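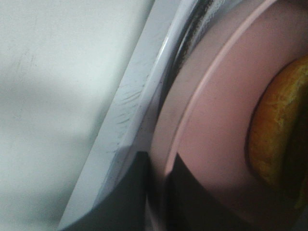

Informe de avance del proyecto Cusora
Reglas de trabajo para la manipulación robótica de vajilla y piezas pequeñas
Período: de marzo a octubre
Presentado por Tuko al programa de ayudas Lumov

1. Estado general

En este período hemos terminado la segunda versión del reglamento interno y hemos empezado a aplicarlo en todas las sesiones de la celda. La primera versión tenía 81 reglas. Después de la revisión quedaron 39, porque muchas repetían lo mismo con otras palabras y los operadores no las consultaban. El texto completo se entregará como anexo al informe final.

El calendario se mantiene, salvo la parte de formación, que lleva un retraso de cinco semanas. Lo explicamos en el punto 5.

2. Reglas de contacto con bordes y recipientes

La parte más larga del trabajo fue definir qué contacto se permite entre los dedos de la pinza y los objetos que no se van a agarrar. En la versión anterior se decía solamente «evitar golpes», y cada operador lo entendía a su manera. Ahora distinguimos tres casos:

Contacto de paso: el dedo roza un borde rígido durante el acercamiento. Se permite a velocidad reducida y se anota en el registro.

Contacto de apoyo: el dedo descansa sobre un borde o un fondo antes de cerrar. Solo se permite si la tarea lo pide por escrito.

Contacto no previsto: cualquier otro. El operador detiene el movimiento, retira la pinza por el mismo camino de entrada y repite desde la posición inicial.

Cuando un plato rosa con una pieza encima está cerca de un borde blanco con rayas finas, la cámara de muñeca ve muy poco espacio libre entre los dos. Para estas posiciones el reglamento pide una segunda vista antes de bajar. También pide que el desgaste de los bordes se apunte al comienzo de cada turno, para no atribuir una raya antigua a una sesión nueva.

3. Registro y revisión de episodios

Hasta el cierre del período se registraron 3461 episodios. De ellos, 1352 fueron revisados por una segunda persona con la lista de control nueva. El objetivo acordado era revisar una tercera parte, por lo tanto está cumplido.

La revisión comprueba la posición inicial de la pinza, la limpieza de la lente, el tipo de contacto y la causa de la parada, si la hubo. Al principio pedíamos también una nota libre de cinco líneas. La hemos quitado – casi siempre quedaba vacía o decía «sin novedad».

Un episodio con error de procedimiento no se borra. Se marca, se guarda aparte y se excluye de los conjuntos que entregamos a Cruickshank, nuestro socio para la evaluación. Esta regla fue discutida bastante, y finalmente todos los equipos la aceptaron en la reunión de junio.

4. Altura de espera y superficies perforadas

La regla de altura de espera resultó difícil de redactar. El reglamento dice que, entre dos tareas, la pinza debe quedar en una posición donde las puntas de los dedos sean visibles para la cámara y no toquen el fondo. Sobre una superficie lisa esto se juzga bien. Sobre un fondo con perforaciones pequeñas y regulares, la textura puede producir ondas en la imagen, y el operador pierde la referencia de distancia.

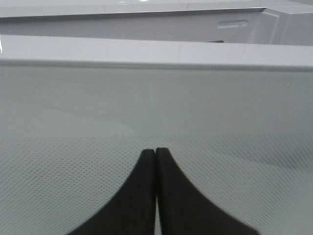
Por este motivo hemos fijado la altura de espera con un valor del controlador y ya no con la vista. El operador confirma el valor en la pantalla y después comprueba que los dos dedos están a la misma altura. Si un dedo aparece más bajo que el otro, se repite la calibración antes de continuar. Hemos añadido además una regla sobre la iluminación: se prefiere luz difusa, y los reflejos sobre bordes brillantes no deben caer en la zona de agarre.

5. Dificultades y desviaciones

La formación de los operadores del segundo turno empezó tarde. La traducción del reglamento contenía términos que no coincidían con los de la interfaz del controlador, y preferimos corregirlos primero. Dos grupos ya han terminado el curso; falta uno.

La otra dificultad es la limpieza. El reglamento pide revisar juntas y bordes interiores al final de cada turno, pero no dice todavía qué producto se puede usar cerca de los dedos blandos. Estamos esperando la respuesta del proveedor.

No solicitamos cambios en el presupuesto. Pedimos solamente mover la partida de formación al período siguiente, sin aumento.

6. Próximos pasos

Completar el curso del tercer grupo.
Cerrar la regla de limpieza con el proveedor.
Enviar a Cruickshank el conjunto revisado y recibir sus comentarios sobre la clasificación de contactos.
Preparar una versión corta del reglamento, de una sola página, para colocar junto a la celda.

Quedamos a disposición de Lumov para una visita a la celda, preferiblemente por la mañana, cuando coinciden los dos turnos.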